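**Remetti Everyday Belt, brown**

The maker calls this a belt for life. We've sold belts long enough to doubt that about any of them, so read the rest with that in mind.

It's a plain casual belt meant for jeans and chinos. Remetti says the width fits "all standard loops." We don't know what a standard loop is, and we doubt Remetti does either. At 40 mm it went through most of the jeans we keep at the Vemcombe store and stuck on two pairs of dress pants. Measure your loops before you order. 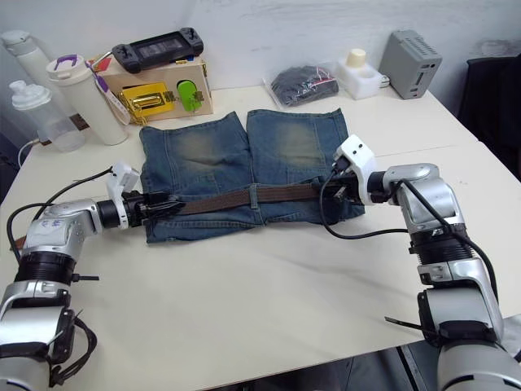 Sizing is the usual mess. Remetti measures from the buckle end to the middle hole, Fernandes measures the whole strap, and both print the result as "size." A 42 from one is not a 42 from the other. Take a belt you already wear, measure from the buckle to the hole you use, and order by that number. Don't go by the size on your jeans, which is mostly flattery.

**What the maker claims, and what we think**

- *"Won't stretch."* Every belt stretches some. Our store sample had grown a little by February and then seemed to settle.
- *"Scratch-proof buckle."* Ours has scratches.
- *"No break-in."* Stiff for the first week or so. Fine after that.
- *"Color won't rub off."* No marks on blue denim so far. I wouldn't wear it new with white pants.
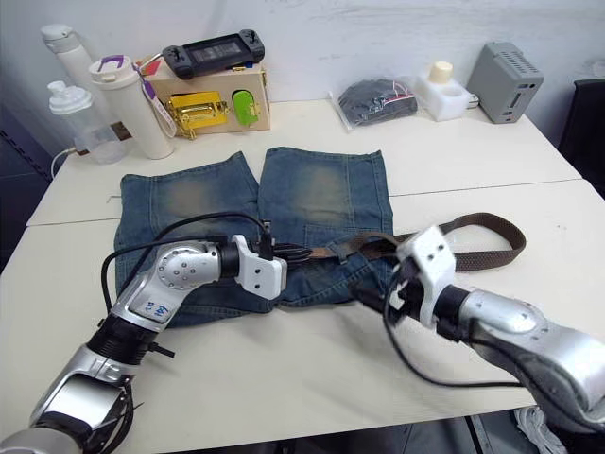 The product sheet also brags about 1,644 hours of wear testing. We asked who wore it and how the hours were added up, and got the same sheet back. Make of that what you like.

**Price and returns**

$109, which is steep for a casual belt. The Fitotel version costs less and looks close to the same across a room, but we had more of those come back with loose keepers. If you only wear a belt on weekends, buy the Fitotel.

Returns are accepted unworn, with the tag on. Extra holes are free if you bring it in. Once we've punched a hole it's yours, so try it on with the pants you plan to wear.

Gift box costs extra. It's a cardboard box.

Page last checked 2022-12-18, except the February stretch note, which goes back to the start of the year.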